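Sorting Out the Back Bench: My Term Project Report

What I Set Out to Do

When we had to pick a project for the Workspace Organization module, most of my group went for things with a clear before and after, like a closet or a kitchen drawer. I picked the back bench in the Hollis workshop. If you've ever tried to find a charger in there you already know why! It's the bench everybody uses and everybody leaves stuff on, and by January it had gotten to the point where I was doing my soldering on a stool in the hallway.

My question was pretty simple. Could I get the bench to a state where a person who had never used it before could find a common item in under 2 minutes, and would it stay that way once I stopped fussing over it? My supervisor, Stuart Clegg, made me add that second part. I didn't want to, to be fair, but he was right that tidying something once is just an afternoon's work and you can't write a whole report on it.

How the Bench Got This Way

I spent the first couple of weeks just watching and asking people questions, which felt a bit nosy. The bench has no owner. There are three courses that share it, and each one assumes that the other two put the mess there. People bring in a box of parts, use a few, and leave the box because they're coming back tomorrow. Then tomorrow they need space, so the box goes on top of some other box.

The other big thing is cables. I had thought the problem would be tools, but tools mostly find their way home because they have outlines painted on the wall rack. Cables don't have outlines. They get unplugged at one end and left plugged in at the other, and after a while you can't pull one out without dragging three more along with it. I lost a good mug that way.

Circuit boards are the part that worried me most. They get set down wherever there's a gap, usually right in among the wires, and they're flat and dull-colored so you don't spot them until you're about to put an elbow on one. I asked around and pretty much everybody had a story about a board they'd cracked or bent. One girl in the year above me had lost a finished board for most of a semester and had built a second one before the first turned up.
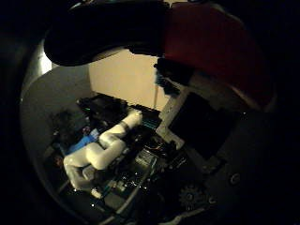 So my first rule was going to be that boards never sit on the bare bench. I bought a set of shallow trays from Zinden (the cheap ones, no lids) and put a sheet of anti-static foam in each. If you're working on a board, it lives in a tray. If you walk away from it, the tray goes on the shelf with your name on a bit of tape. I know that sounds bossy written down, but people took to it faster than anything else I tried. I think it's because a tray makes it feel like your stuff is yours, and you can pick the whole lot up in one go.

Doing the Actual Clear-Out

I did the clear-out over four evenings. I'd planned on one. My mistake was starting at the front edge and working backward, so I kept filling up the only clear space I had with things from behind it. On the second evening I gave up on that, borrowed a folding table, and emptied the back left corner completely before touching anything else. Way better! If you do this yourself, start with the corner nobody can reach.

Everything went into one of these piles:

Stays on the bench (used every week)
Goes on the shelf (used every month or so)
Belongs to a person
Belongs to another room
I have no idea

The "no idea" pile was the biggest by a mile. I put it all in crates with a note saying I'd move it to storage at the end of the month, and it was kind of funny how quickly things got claimed after that. A power supply that three separate people had told me was junk got picked up by a fourth who had been looking for it since the fall.

Cables took up all of the third evening. I pulled every loose one, tested what I could with the Drestum tester from the front office, and coiled the good ones. There were 34 that failed. I'm still a bit shocked by that, because it means people had been putting dead cables back on the bench for who knows how long and the next person was picking them up and blaming their project. I tied the good coils with hook-and-loop strips in different colors, one color per type of plug, and hung them on the end of the rack.

Small parts were the job I kept putting off. The module gave us a budget of 500 dollars and I'd already spent more than I meant to on trays, so instead of a proper drawer unit I used a secondhand Harkach cabinet that was sitting in the corridor with a broken wheel. I sorted something like resistors and screws for so long that I started seeing them when I shut my eyes. I'd estimated 2,000 pieces for my plan and I can't tell you if that was right, because I quit keeping a tally very early on and just filled drawers until I ran out of things to put in them.

Did It Work?

Sort of! For the finding test I asked classmates who don't normally use that bench to come in and look for a few ordinary things - a USB cable, a pair of flush cutters, a spare fuse. The cable and the cutters were easy for everybody. The fuse was a disaster. I had filed fuses under "power" and every single person looked in the small parts drawers first, so I moved them there the same night. It made me wonder how many of my other labels only make sense to me, and I ended up redoing a whole row of them with Stuart reading over my shoulder.

The staying-tidy part is harder to judge. I walked by most mornings and wrote down what I saw. The trays held up really well. The cable rack was fine until project deadlines came around, and then the colors got all mixed up and the tail ends started creeping back across the bench. The shelf got used as a second bench, which I should have seen coming.

What I'd Change

I'd make the bench shallower if I could. It's so deep that the back half is basically an attic, and whatever lands there stays there. A raised shelf along the wall would fix a lot of that, and I've left a sketch with measurements in the appendix in case next year's group wants to build it.

I'd also put the labels on last. I was so excited about the label maker that I labeled drawers before I knew what was going in them, and then spent an evening peeling the things off with my thumbnail.

And I'd ask for a standing slot, maybe 20 minutes before the room closes up, where whoever's in there puts the cables back. Stuart has said he'll bring it up with the other two courses. The leftover trays are in the bottom drawer of the Harkach cabinet, and the hook-and-loop strips are in the one above it.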